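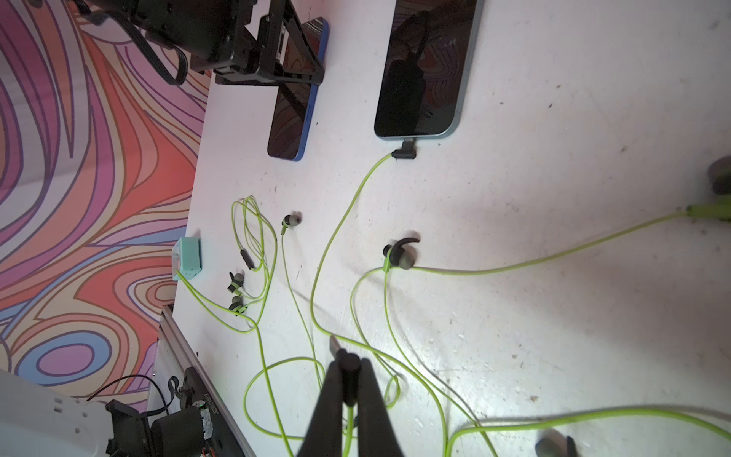
Frequently Asked Questions: Sleep Assessment for School-Age Children

The Astanholm Center for Pediatric Sleep provides assessment and short-term treatment for children who have trouble falling asleep, staying asleep, or waking for school. The answers on this page are for parents and guardians of children between 5 and 12. They do not replace the advice of your child's own doctor.

Referral and eligibility

Does my child need a referral?

Yes. Referrals are accepted from pediatricians, family doctors, school nurses and licensed psychologists. The referring professional should complete the two-page form and send it with any growth records and a list of current medicines. Parents may not complete the form themselves, but they are welcome to add a letter.

What kinds of sleep problems does the Center assess?

Most children are referred for long delays in falling asleep, repeated night waking, early waking, sleepwalking, night terrors or daytime sleepiness. The Center also sees children who snore on most nights. If the snoring is loud or there are pauses in breathing, please tell your child's doctor right away and do not wait for an appointment with us.

Can a child who already has a diagnosis of ADHD or autism be seen?

Yes. Sleep difficulties are common in both groups, and a current diagnosis does not affect a child's place on the waiting list. Please send a copy of the diagnostic report if you have one. The Center does not diagnose ADHD or autism and does not review diagnoses made elsewhere.

My child is 4 and will turn 5 soon. Can we be placed on the list now?

A referral may be submitted up to three months before the child's fifth birthday. The first visit will be scheduled after the birthday.

How long is the wait?

Waiting times change through the year and are longest between September and January. The scheduling office will give you an estimate when the referral is accepted. Families who can come at short notice should say so, as canceled visits are offered to them first.

Before the first visit

What is the sleep diary, and is it required?

The diary is a one-page chart on which you record bedtime, the time your child seemed to fall asleep, any waking during the night, the time of getting up, and any naps. It is required for all children and should cover at least 14 nights in a row, including weekends. Estimates are acceptable. Please do not watch the clock through the night in order to fill it in.

We missed several nights. Should we start again?

No. Leave those nights blank and continue. If more than 3 nights are blank, add the same number of nights at the end.

Should we change our routine while keeping the diary?

Please keep to your usual routine, even if you believe it could be improved. The clinician needs to know what an ordinary week is like. If your child becomes ill during this time, note it on the chart.

Should my child stop taking melatonin?

Do not stop or change any medicine or supplement without speaking to the professional who recommended it. Write the product, the dose and the time it is given on the diary. If you bought it without advice, bring the container to the first visit so that the clinician can read the label.

Does food or drink need to be recorded?

Only items containing caffeine, such as cola, iced tea, energy drinks and chocolate eaten in the evening. A full food record is not needed. If your child follows a special diet for a medical reason, mention it on the intake form.
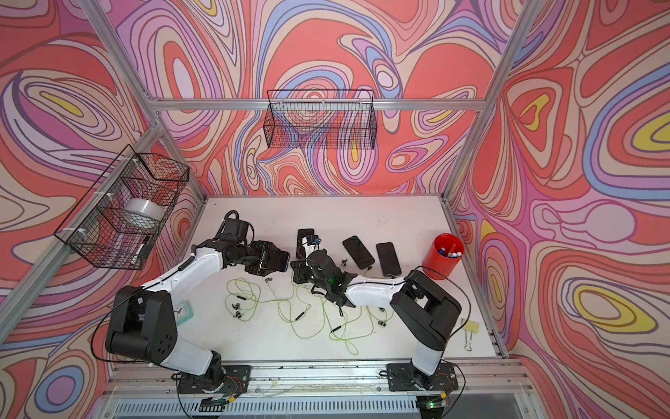 The visit

How long does the first visit last?

Please allow 102 minutes in total. This includes check-in, a 75-minute appointment with the clinician, and time at the end to schedule any further visits. Families who arrive more than 15 minutes late may be asked to choose another date.

Who will we meet?

First visits are led by one of two clinicians, Dr. Hervé Masson or Dr. Éabha Ó Dubhghaill. The family liaison, Horácio Magalhães, will meet you at check-in and is your contact for practical questions after the visit. You may ask for a particular clinician, although this can lengthen your wait.

Must both parents attend?

No. One parent or legal guardian must be present for the whole visit. Where a child lives in two homes, it is helpful to have a diary from each. A second parent may join by telephone if this is arranged in advance with the scheduling office.

Will my child be asked to sleep at the Center?

Not at the first visit. Most children never need an overnight study. When one is recommended, it takes place at the Godinho Building, and one adult stays in the room with the child. Check-in for overnight studies is at 7:00 p.m. and families leave by 7:30 the next morning.

Will there be blood tests?

Blood is not drawn at the Center. In certain cases, such as restless legs at night, the clinician may ask your child's doctor to check iron levels.

May I speak with the clinician without my child present?

Yes. Part of each first visit can be set aside for this. Please tell the staff at check-in. Older children are also offered a few minutes alone with the clinician if they wish.

Treatment

What treatment is offered?

Treatment depends on the findings. For most children it consists of a behavioral sleep plan, which sets regular bed and wake times, a short and predictable evening routine, and an agreed response to night waking. The plan is written with the family and reviewed at follow-up. Medicine is considered only after a plan has been followed for long enough to judge its effect.

How soon should we expect a change?

It varies. Some families notice a difference within two weeks, and others need a good deal longer. It is common for night waking to increase for several nights when parents change the way they respond to it. Please contact the liaison before giving up on the plan, as a small adjustment is often enough.

How many follow-up visits are there?

Up to 5 follow-up visits are included in a course of treatment. The first is in person and the remainder may be held by video. A child who needs more than this will be discussed with the referring professional.

Are screens forbidden in the evening?

The Center does not apply one rule to every family. Clinicians usually advise that phones, tablets and televisions be turned off one hour before bedtime and kept outside the bedroom overnight. If your child uses a device for communication, or for monitoring a health condition such as diabetes, it should stay where it is needed.

Do you recommend weighted blankets?

They are not part of our standard advice. The evidence for their use in children is limited, and they are not safe for every child. A blanket must never be so heavy that the child cannot remove it without help. Please ask the clinician before buying one.

Is there a group program for parents?

The Firken evening course is a group program for parents of children with bedtime resistance. It consists of five sessions led by Bohdan Tymoshchuk and is held in spring and fall. Children do not attend. You may join the course while your child is on the waiting list, and doing so will not affect your place.

Records and school

Will the Center contact my child's school?

Only with your written permission. A teacher questionnaire can be useful when daytime sleepiness is the main concern. You may withdraw permission at any time by writing to the records office.

Can you write a letter asking for a later school start?

The clinician may provide a letter describing the child's condition and the treatment plan. Decisions on school hours are made by the school or district, and the Center cannot require any change.

How do I obtain a copy of my child's report?

A written report is sent to you and to the referring professional after the first visit. Further copies can be requested from Cauã Coutinho in the records office, Room 263. Please bring photo identification if you are collecting a copy in person. Reports are not sent by ordinary email.

I believe there is a mistake in the report. What should I do?

Write to the records office and state the page and the sentence concerned. Errors of fact, such as a date of birth or the name of a medicine, are corrected and a new copy is issued. If you disagree with a clinical opinion, your statement can be added to the record.

Costs and changes

Is the visit covered by insurance?

Many plans cover assessment when there is a referral, but terms differ. Please check with your insurer before the visit and ask specifically about overnight studies, for which prior approval is often needed. The billing office can supply the procedure codes.

What if we need to cancel?

Please give at least two working days' notice. After two missed visits without notice, the referral is returned to the professional who made it, and a new form will be needed. There is no charge for a visit canceled because the child is ill.

Are interpreters available?

Yes, at no cost. State the language on the referral form or call the scheduling office at least one week before the visit. Children and other family members are not asked to interpret.

Where do we park?

Use the Gronitetti garage and take the elevator to the second floor, where a covered walkway leads to the Center. Tickets can be validated at check-in. Drop-off at the main entrance is limited to ten minutes.

Whom should we call if a problem is urgent?

The Center does not provide emergency care. If your child has difficulty breathing, cannot be woken, or has a seizure, call 911. For questions that can wait until the next working day, leave a message with the family liaison and include your child's full name and date of birth.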